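# Clomine Ledger Set - Data Card

Version released February 27, 2024. Maintained by Mevon for use in teaching and testing small business bookkeeping tools.

## Purpose

The Clomine Ledger Set is a collection of sample ledgers covering day-to-day sales, purchases, wages and VAT entries. It is intended for trainee bookkeepers and for developers who need balanced accounts to check their imports against. It must not be used to prepare a return or to support a claim of any kind.

## Contents

The set holds 425 ledgers in 16 trade categories. Each ledger is supplied as a folder containing:

- sales.csv - invoices issued, with credit notes shown as negative lines
- purchases.csv - bills received, including part payments
- bank.csv - the bank account as it would appear on a statement
- notes.txt - remarks on unusual entries, where there are any

Dates are written day first. Amounts are in pounds, with two decimal places and no thousands separator. Account codes follow the Grorutdale chart, a copy of which is in the folder named "codes". Codes ending in 9 are suspense accounts and should be cleared before a trial balance is drawn up.

## Preparation

Entries were drafted by the Ásgeirsdóttir practice and checked by a second bookkeeper. Every ledger balances at the year end, which falls in March throughout. Opening balances are carried in full, and depreciation is posted once a year on the straight line basis.

## Known limitations

- Foreign currency is not covered.
- The construction ledgers omit retentions.
- In 3 ledgers the petty cash float is posted to the wrong code. These have been left unchanged, as course material already refers to them.
- Mileage claims are entered as a single monthly total.

## Terms of use

The files may be copied and altered for teaching or testing. Altered copies should carry a different name. Mevon accepts no liability for loss arising from their use - users remain responsible for their own accounts.

## Figures
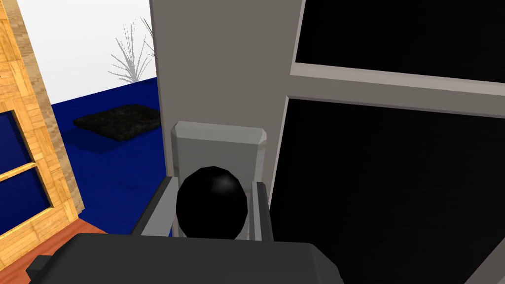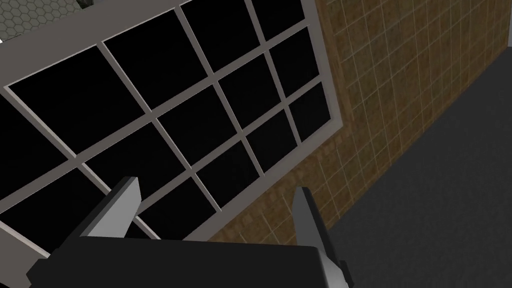
Simulated views, each with a two-fingered gripper in the foreground.

## Comments (3)

**ledgerline** - The bakery ledgers import cleanly, thank you. Could the supplier names be put in a column of their own?

**pennyfarthing6** - Is the petty cash error listed by folder anywhere? I would like my students to find it themselves, but I need the answer first.

**Mevon data desk** - The folders concerned are named in the file "errata.txt". Supplier names will be considered for the next version.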